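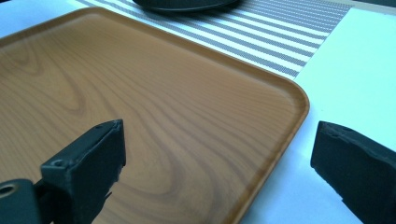

比较市场分析

比较市场分析（英语：comparative market analysis，缩写为CMA），又称市场比较分析、竞争性市场分析，是房地产经纪业务中用于推定住宅可能成交价格区间的一种方法。分析者选取与标的房产在区位、类型、面积、房龄和状况上相近的若干房产，对其成交价或挂牌价作差异调整，据此得出标的房产的参考价格。比较市场分析通常由经纪人在签订委托出售协议前编制，供业主确定挂牌价；在买方代理业务中，也用于判断出价水平。

比较市场分析与专业估价中的市场比较法在原理上同源，二者均以替代原则为基础，即理性的买方为一处房产支付的价格，不会高于取得效用相当的替代房产所需的代价。两者在编制主体、程序要求、独立性和法律效力上存在差别。多数司法管辖区规定，比较市场分析不得以“估价报告”的名义出具，也不能代替抵押贷款审批所需的正式估价。

名称与界定

“比较市场分析”一词在不同地区的用法并不完全一致。部分经纪机构以之专指书面报告，口头给出的价格意见不包括在内；另一些机构则将任何参照近期成交记录作出的价格判断都归入此类。在中文语境中，“询价”“评房”“房价摸底”等口语说法有时与之混用，但这些说法一般不要求列明可比房产，也不要求说明调整依据。

与之相近的概念有以下几种。

经纪人价格意见，简称BPO，多由贷款机构或资产管理机构付费委托，用于不良资产处置、贷款组合检查等场合，格式由委托方规定，往往要求附外观查看记录。

自动估值模型，简称AVM，以统计或机器学习方法对数据库中的房产批量计算估值，一般不经实地查看。其输出可作为比较市场分析的参照，但不反映未登记的装修、损坏或景观差异。

正式估价由持有执业资格的估价人员出具，须遵守执业准则，并对价值类型、价值时点、假设与限制条件作出说明。

数据来源

比较市场分析所用的数据主要来自房源共享系统、不动产登记机关的公开记录以及经纪机构的内部档案。三类来源各有局限。房源共享系统收录的字段较细，包括挂牌价变动、在市天数和撤牌原因，但依赖经纪人自行填报，面积和房间用途常有误差。登记记录在权属和成交日期上较为可靠，却可能滞后，且不载明成交附带条件。内部档案含有谈判过程和卖方让利等信息，但样本偏小，且受保密义务约束。

在成交价不公开的地区，分析者只能取得挂牌价，或者取得用于计税的申报价。挂牌价代表卖方的期望，申报价则可能受税务因素影响，两者均不宜直接视为市场价格。此时通常根据已知的成交与挂牌价差作折减，并在报告中注明所用价格的性质。

面积口径的统一是数据整理阶段的主要工作之一。建筑面积、套内面积和可居住面积在不同系统中并存，地下室、封闭阳台和附属建筑是否计入也各有规定。若可比房产与标的房产的面积口径不同，按单位面积计算的价格便失去可比性。一般做法是以标的房产登记文件所用的口径为准，对其余房产逐一换算；无法换算的，予以剔除或单独标注。

标的房产的查看

编制报告前，分析者通常会到标的房产查看。查看内容包括房屋结构、朝向、采光、层高、厨卫设施、门窗、供暖与制冷方式、可见的渗漏或开裂，以及噪声、停车等外部条件。查看记录一般不涉及隐蔽工程，也不能替代房屋检验。

可移动的家具、餐具和装饰品不属于不动产，除非合同另有约定，不计入价格。固定在墙体上的橱柜、嵌入式电器、灯具等是否随房转让，依当地习惯和合同条款而定，分析者应向业主核实，并在报告中列出拟排除的项目。业主对装修投入的陈述可以记录，但支出金额与价值增量之间没有固定的对应关系。

可比房产的选取

可比房产按交易状态分为已成交、在售、已签约待过户和到期未售四类，四类数据的用途不同。

已成交房产是推定价格的主要依据。选取时优先考虑成交时间近、与标的房产处于同一小区或同一学区的交易。市场价格平稳时，可适当放宽时间范围以换取更高的相似度；价格变动较快时，时间的接近程度更为重要。成交须为公开市场上的正常交易，亲属间转让、司法拍卖、以房抵债和成套资产打包出售一般应排除，确需使用的应说明交易背景。

在售房产反映标的房产进入市场后将面对的竞争。其挂牌价不能证明价值，但可显示买方在同一价位上的其他选择。长期在售而未降价的房产，通常说明其要价高于市场接受的水平。

待过户房产的合同价往往尚未公开，分析者可参考其最后挂牌价和在市天数，用以判断近期需求的变化方向。

到期未售房产用于识别价格上限。若若干条件相近的房产均在某一价位以上未能售出，该价位可作为区间上沿的参考。使用时应排除因业主改变计划、产权纠纷或展示条件受限而撤牌的情形。

可比房产的数量没有统一标准，常见报告列出三至六宗已成交房产，并附若干在售和到期未售房产。样本过少，个别交易的偶然因素会被放大；样本过多，则不可避免地纳入相似度较低的房产，使调整幅度扩大。

在房产类型混杂的地区，选取范围不能只按距离划定。道路、铁路、河流和行政边界均可能构成市场分界，相隔一条街的两处住宅可能归属不同学区，或适用不同的物业收费标准。反之，距离较远但建造年代、户型和买方群体相近的小区，有时更适合作为替代来源。

价格调整

调整的方向以标的房产为基准。可比房产优于标的房产之处，从可比房产价格中扣减；可比房产不及标的房产之处，则予以增加。标的房产本身的数值不作变动。方向颠倒是初学者报告中较常见的错误。

调整项目一般按固定次序处理，先处理与交易本身有关的因素，再处理与房产有关的因素。前者包括融资条件、卖方让利、交易动机和成交时间，后者包括区位、土地面积、建筑面积、房龄、状况、房间数量、车位和附属设施。卖方代付过户费用或补贴贷款利率的，名义成交价高于实际价格，应先还原为无附带条件下的价格，再进行其他调整。

调整额的确定有以下几种途径。配对分析选取仅在某一特征上不同的两宗交易，以价差作为该特征的市场价值，逻辑直接，但完全符合条件的配对很少。统计回归可同时处理多个特征，需要较大的样本，且面积、房间数等变量之间往往高度相关，系数的解释应当谨慎。成本法以重置费用扣除折旧作为参考，适用于车库、泳池等单项设施，缺点是成本未必等于买方愿意支付的数额。此外，经纪人也常依据从业经验设定调整额，此类数值应注明来源，以便复核。

面积差异通常不按可比房产的平均单价全额调整。平均单价中包含土地、厨卫和公共设施等不随面积等比例变化的部分，新增面积的边际价值一般低于平均值。例如，某一可比房产比标的房产大五平方米，若边际单价取每平方米2,000元，则扣减一万元；若误用包含土地价值的平均单价，扣减额会明显偏大。

各项调整完成后，分别计算净调整额和总调整额。净调整额为正负相抵后的结果，总调整额为各项绝对值之和。净调整额小而总调整额大，说明该可比房产与标的房产在多个方面存在较大差异，只是影响相互抵消，其参考价值应相应降低。

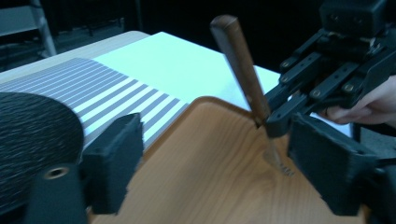

市场状况指标

调整后的价格须结合市场供求解释。常用指标包括去化周期、在市天数、成交价与挂牌价之比，以及降价房源所占比例。

去化周期为在售房源数量除以月均成交量。以Stoter市的住宅市场为例，全年成交2,732套，期末在售496套，月均成交约228套，去化周期略多于两个月。去化周期较短时，卖方在议价中处于较有利的位置，挂牌价可接近区间上沿；周期较长时，新上市房源须与积存房源竞争，定价宜偏向下沿。

全市指标可能掩盖局部差异。同一时期，Stoter市所辖的Selemer区成交284套，以面积较大的独立住宅为主，其买方群体和成交节奏与中心城区的公寓不同。若标的房产位于该区，应按该区同类房产另行计算，不宜直接套用全市数值。样本进一步缩小到单个小区时，月度数据波动很大，可改用滚动合计。

在市天数的统计应注意重新挂牌的影响。部分房源撤牌后以新编号再次上市，系统记录的天数从零起算。累计在市天数将同一房产的各次挂牌合并计算，更能反映实际的销售时间。成交价与挂牌价之比也有类似问题，以原始挂牌价和以最后挂牌价为分母，所得结果可能相差较大，报告应写明所用口径。

季节因素在多数地区较为明显。1月份的成交往往对应上一年末签订的合同，不宜据此推断当月需求。

价格区间的确定

综合阶段并非对调整后的价格取简单平均。分析者通常根据相似度、调整幅度和数据可靠程度为各可比房产赋予不同权重，调整最少、时间最近的交易权重最高。结果一般以区间表示，并可在区间内给出建议挂牌价。区间的宽度应与数据质量相称，标的房产条件特殊或近期成交稀少时，区间应当放宽。

建议挂牌价与推定成交价是两个概念。前者还受销售期限、议价惯例和平台搜索分档的影响。许多房源平台按整数价位设置筛选条件，略高于某一档位的房源不会出现在该档位以下买方的检索结果中，经纪人因此常在两个档位的分界处选择较低的数值。业主要求在短期内售出的，挂牌价也可能低于推定的成交价，以吸引多方出价，这种做法在需求不足时有成交价偏低的风险。

报告的结构

书面报告一般由标的房产概况、市场状况、可比房产明细、调整表、价格结论和限制说明组成。可比房产明细列出地址、交易状态、价格、日期、面积和主要特征，调整表按列排列可比房产，按行排列调整项目。限制说明应载明数据截取日期、未经核实的信息以及报告不构成正式估价的声明。

许多经纪机构使用专用软件生成报告。Voto是其中一种，可从房源共享系统读取数据，按设定条件筛选可比房产，并自动填写调整表中的面积和房龄两项，其余项目由使用者录入。经纪机构Kan的内部规程要求，软件筛出的可比房产须由编制人逐宗复核，删除或替换的应记录理由，报告自数据截取之日起超过规定期限的须重新编制。

软件生成的报告在版式上较为完整，但默认筛选半径和时间范围未必适合具体市场。默认参数在密集城区可能跨越多个价格差异明显的街区，在乡村地区又可能找不到足够的交易。

误差与偏差

比较市场分析的误差来自数据、选取和判断三个环节。数据误差包括面积登记错误、装修状况描述不实和未披露的让利。选取误差多因范围划定不当，或者只采用支持预设价格的交易。判断误差则与调整额的设定有关。

由于经纪人的收入取决于能否取得委托和能否成交，比较市场分析存在利益冲突的可能。为争取委托而给出偏高的价格，俗称“买委托”，其后果通常是房源上市后长期无人出价，再经多次降价成交。相反，为缩短销售时间而给出偏低的价格，也会损害业主利益。锚定效应是另一类偏差，分析者事先得知业主的期望价格或自动估值结果后，所得结论容易向该数值靠拢。

减少偏差的常用措施有：在得知业主期望价格之前完成可比房产的筛选；事先写明筛选条件；由未参与该项业务的同事复核调整表；成交后将实际价格与原推定区间对照存档。对照时应考虑从编制报告到签订合同之间的市场变化，不能单凭结果落在区间之外便认定方法有误。

特殊房产

对部分房产，比较市场分析的适用性有限。农用地上的住宅、历史保护建筑、附有长期租约的房产，以及同时具有商业用途的房产，往往缺少可直接比较的交易。带租约出售的住宅，买方多为投资者，价格与租金收益的关系较为密切，宜同时参考收益法。

新建商品住宅的开发商售价常附有装修包、车位或付款折扣，与二手房交易比较时应先剥离这些部分。同一项目内尚有大量未售房源的，开发商的销售进度会直接影响二手房源的成交，分析时应将其计入竞争供给。

共有产权住宅和设有转让限制的住宅，其交易对象和价格受法规或合同约束，只能与同类限制下的房产比较。

法律与职业规范

各地对比较市场分析的规定不一。常见要求包括：编制人须持有房地产经纪执业许可；报告须标明用途；不得使用“估价”“评估价值”等易使人误认为正式估价的用语。部分地区允许经纪人就此收费，部分地区则限定其只能作为经纪服务的附属部分提供，单独收费可能被认定为无资格从事估价业务。

在离婚析产、遗产分割和税务争议中，法院或税务机关是否接受比较市场分析，视当地程序规则而定。一般情况下，它可作为协商的参考，争议金额较大或当事人意见不一致的，仍需委托估价机构。

报告中使用的房源共享系统数据受会员协议约束，向第三方转发含有未公开成交信息的报告，可能违反保密条款。业主的联系方式、出售原因和财务状况不应出现在交付他人的版本中。

参见

市场比较法
自动估值模型
去化周期
房屋检验
委托出售协议

本条目最后修订：12/06/2026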